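Condiment Trays at the Amville Kitchen

Text: Veronika Schwaiger
Pictures: Jocelyn Paquette

The condiment tray is the first thing most people reach for when they sit down to eat, and it gets put back in order more often than anything else in the kitchen. This page covers the divided tray we keep for the long table in the Quintanilla room, and what goes in it.

We bought the tray in August to replace a plastic one that had cracked along the bottom. It is woven wicker with rounded corners. The partitions are wicker too, and they are fixed, so the containers have to suit the compartments. Short jars go along the edges. The tall bottles do best toward the middle, where the woven walls hold them up on more than one side. We leave the long section on the right for last. Some days it takes the napkins and some days it takes a second row of bottles.

The kitchen serves 800 meals in a normal month and went up to 2,000 in the month of the Idau fair. Salt and hot sauce run out first. Jars with wide lids last longer, mostly because people take a spoonful and stop.

A few notes on how we set it up:

Wipe the necks of the bottles before they go in. Sauce that runs down the side gets into the weave and is slow to clean out.

Turn the labels to face the seats. Regulars know the jars by their lids, but new people do not.

Keep glass bottles upright. If one is lying on the table, check the cap before it goes back in the tray.

Do not lift the tray by one end when it is full. Use both hands under the long sides.

Once a week everything comes out and the tray is shaken over the sink, brushed with a dry brush and left by the window. Crumbs and salt collect in the corners of the small compartments. The containers are wiped and checked for dates at the same time, and refills are written on the sheet inside the Flerkix cupboard. The sheet has 4 columns and only the first two get used.

Anyone who wants to know where to buy a tray like it can leave a note for Veronika at the serving hatch.

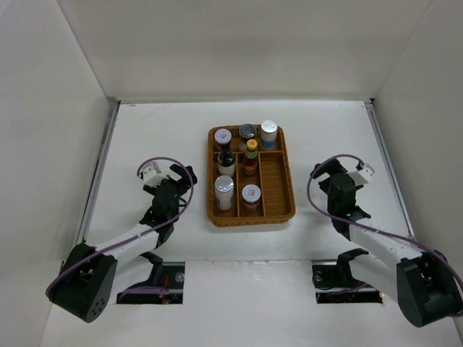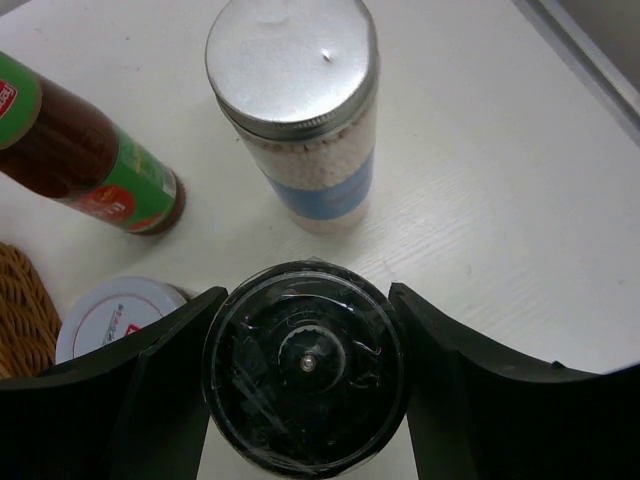 First picture: jars and bottles in the divided tray, with the long section on the right still open. Second picture: containers on the white tabletop, with a bit of the wicker at the left.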